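Notebook, May
Fridge task, whole-body planner

Started at 2, with Hefin Bowen on the e-stop. The plan was to find out whether the Zestness planner deserves the credit it got in the last review. I still think most of what we're calling planning is the reach table plus a lot of patience in the retry loop.

Config: Sitov perception build, Datholm joint controller, stock gains. Seed 2356 for everything so Hefin can replay it.

1. Object pose at full extension

The bit I trust least. With the right arm straight out over the far end of the desk, any yaw error at the waist gets multiplied by the whole arm, and the pose filter has no idea the torso is leaning. It reports a covariance so small it's silly. I asked for the raw residuals and the Sitov viewer only shows smoothed ones, so whoever looks at the plots will think we're doing great. Logging raw to disk from now on.

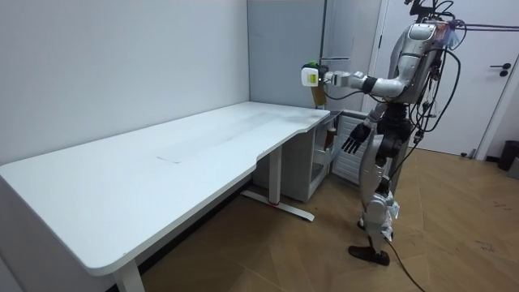

2. Two arms, one planner

Zestness says it plans both arms jointly. I don't believe it. From the traces, the left arm gets a full trajectory first and the right arm is fitted around whatever space remains. Swap the order in the task file and you get a different path for the same goals, and a joint planner shouldn't care about that. Hefin says it could be the tie-breaking in the cost. Fine, then let's see the cost printed per arm. I set the weight on left-hand tilt to 3 and the right arm path changed shape near the table leg. Not sure what to make of that yet.

Collision model: the open drawer is a solid box. That means no valid grasp for anything lying in it, and the planner "solves" this by parking the hand outside and calling the subgoal reached. Tolerance on that subgoal was 15 cm. Who set that? Cordeiro's old config, I think, copied over without anyone reading it. Needs walls and a floor as separate shapes. Clear plastic won't help the depth either, so I'd take the drawer geometry from the model and leave the point cloud out of it.

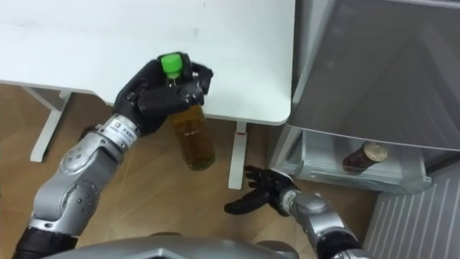 Bottle in the left hand, right hand open and low by the table leg, can on its side in the drawer.

To do
- split drawer collision shape, rerun same seed
- print cost per arm
- tighten subgoal tolerance, expect the success number to drop
- Hefin: diff our config against Cordeiro's

No success rate goes in the report until the tolerance is fixed.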